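Folding Elastic-Waist Pants on the Bed

By Mercedes Lozano

Pants with an elastic waist are harder to fold well than jeans. The waistband pulls in and puckers the cloth under it, the legs slide around, and the pockets make lumps. The method on this page works for joggers, lounge pants, work pants and most school pants. It takes 4 steps after the prep and gives you a packet that stacks in a drawer or stands on its edge.

Before you start

Use a bed at a height you can reach without bending much. You don't need to strip it. A quilt is a good surface because the cotton grips a little and the legs stay where you put them. A satin or fleece cover lets everything slide, so lay a bath towel over it first.

Clear a space as wide as the pants are long. Other things can stay on the bed if they are off to the side. Mine usually has a blanket on it that I haven't dealt with yet.

Check the pockets. Pull the drawstring ends even if there is a drawstring, and tuck them inside the waist.

Dark pants pick up lint from bedding. Go over them with a lint roller now, on both sides, because you won't get to the inner faces once they are folded. 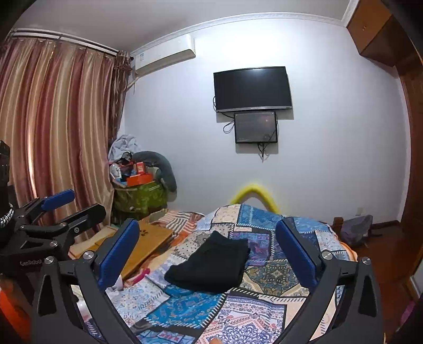 If your pants have been sitting folded since the last wash, open them all the way and start over. Old creases will fight the new ones. Hold them by the waistband, give them two hard shakes, and lay them down with the front facing up and the waist at the far end.

Step 1. Square the waist

Take the waistband at both side seams and pull it out gently until the puckers relax, then let it go back on its own. Don't try to hold it flat. Line up the front edge with the back edge. On many pairs the back sits higher than the front, and that is fine. Match the side seams and let the back stand up a little.

Step 2. Flatten the pockets

Slide a hand into each pocket and push the bag down toward the leg. Then smooth the outside from the waist to the knee. If the pocket opening gapes, press it closed with your palm before you go on. A gaping pocket is the usual cause of a crooked packet.

Step 3. Leg over leg

Pick up one side by the waistband and the hem and bring it over onto the other. The seat will stick out in a point at the crotch seam. Fold that point in so the long edge is straight.

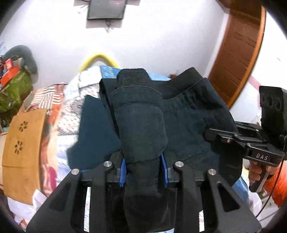 Gathered fabric below an elastic waistband.

When you move the pants, take hold of the band together with the cloth just under it. Lifting by a single layer of the leg drags the two sides out of line — and then you are back at step 1.

Step 4. Fold up from the hem

Bring the hems up to just below the elastic. Leave the band uncovered for now. Then fold the lower end up again, in thirds for a drawer or in half for a shelf. Turn the band down over the top last. Thick elastic doesn't like to be in the middle of a stack, so keep it on the outside.

For a suitcase, stop after the first fold and roll from the knee end toward the waist. Dinesh Kurian wrote in to say he gets up to 3 pairs side by side in a carry-on this way.

Storing

Stack with the folded edge facing you. Keep dark pairs together, or you will be holding navy and black up to the window at 6 in the morning.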